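Subject: Re: [residents] Leaving the apartment empty for several weeks

Hello all,

I answer under the quoted parts, I hope it is readable in every mail program. Excuse my English where it is not so smooth.

> We will be away from the middle of June until the end of July. It is
> the first time that the apartment stays empty for so long. We are on
> the ground floor of Beltano, at the side of the bicycle path. What do
> people normally do? I have already asked to hold the mail. Our
> insurance papers say something about "reasonable care" but I can not
> find what they mean with it.

We had the same question two years ago, when we were gone for seven weeks. We live in Hirkitier, second floor, so not everything is the same for you, but a large part is.

First the insurance. Please look for a line about "unoccupied" and not only for "reasonable care". In our policy with Van der Linden there was a limit of 50 days. After this limit the water damage was not covered anymore, but the burglary was still covered, with a higher deductible. I had read it three times and I still understood it wrong, so I called them. The lady on the phone was very friendly and sent me the answer by email, and this email I have kept. I would advise you to ask for it in writing also. From the middle of June to the end of July you will probably be under such a limit, but your company can have a different one.

> Should we close the water? My wife thinks yes, I am afraid that
> something will go wrong when we open it again.

Your wife is right, in my opinion. In Beltano the main valve is behind the small panel in the hallway, at least in the apartments I have visited. Turn it slowly. If it was not moved for many years it can be stiff, and then it is better to try it one or two weeks before you leave, so that there is time to call the plumber. After closing, open the kitchen faucet for a moment to take the pressure away, and close the faucet again. When you come home, open the valve only a quarter first and listen.

Do not forget the washing machine hose. Ours was leaking very little, perhaps a cup in a week, and we had never seen it because it dried by itself.

> And the windows? The bedroom window we like to keep a little bit
> open for the air.

Please do not do this on the ground floor. I know the air will be stale when you return, but one hour with everything open will repair that. The windows at the bicycle path side have the old handles without a key. In the hardware store they sell a handle with a lock which fits on the same two screws, and I paid 70 for four of them. It took me one evening, and I am not a handy person. Take the keys out afterward and hang them somewhere you can reach but which is not visible from outside.

For the balcony door we use a round bar in the track in addition to the lock. You must measure the inside of the track with the door fully closed. I measured with the door a little open and had to saw again.

> We thought about a lamp with a timer. Is this still useful or does
> everybody know this trick?

I think it is still useful, but one lamp which goes on at exactly eight every evening is maybe a bit obvious in summer, when it is light until late. We use two timers. The one in the living room goes on at half past nine and off at eleven, the one in the bedroom goes on a little before eleven and off at half past. Buy the type with a small battery inside, otherwise after a power cut they will be on the wrong hour and your lamp burns at noon. I have two from Indemar and they have kept the time well. One of them makes a buzzing sound, but when you are away this will not disturb you.

> Last thing: who do we tell? I do not want to put a paper on the door
> of course.

Tell the neighbor on your floor, and the neighbor above you for the case of water. Give one of them a key and the telephone number where you can be reached, and also the number of the insurance and of your policy. I would not write your travel dates to this list again. I know we are all residents here, but the archive can be read by anyone who has the address of it, and there are now 244 addresses subscribed. I have written to the list owner to ask if the archive can be closed. No answer until now.

Also, please ask your neighbor to take away the free newspapers. The hold for the mail does not stop these, and a pile of them in front of a ground floor door says more than any paper you could put on it.

I put the rest of my answer in the summer pages of our newsletter, and I copy it here for those who do not receive the printed one.
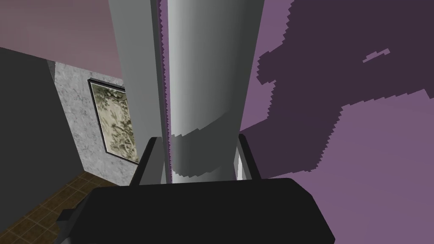

Residents' Newsletter, page 168

Before you leave:
- Mail hold confirmed, newspapers arranged with a neighbor
- Water closed, washing machine and dishwasher closed at their own tap
- Refrigerator either empty and open, or left on. We leave it on
- Television, computer and router out of the wall socket
- Garbage out, also the small one in the bathroom
- Spare key not under the mat and not in the flower pot
- Storage room in the basement locked, bicycles with two locks
- Photos of the valuable things, with the serial numbers, saved somewhere outside the house

About the basement I want to add something. The door at the garage side does not always fall in the lock. It closes, but you must pull it until you hear the click. In March two bicycles were taken from there, and the lock of the door was not damaged. The management has been informed and a man came to oil it, but yesterday evening I found it open again. If each of us pulls the door it costs one second.

If you want to see how the bar in the balcony door is done, you can come and look at ours, any evening after seven. The saw you can borrow too.

I wish you a good trip,

W. (Hirkitier, second floor)

_______________________________________________
residents mailing list
To unsubscribe, send an empty message with the word "unsubscribe" in the subject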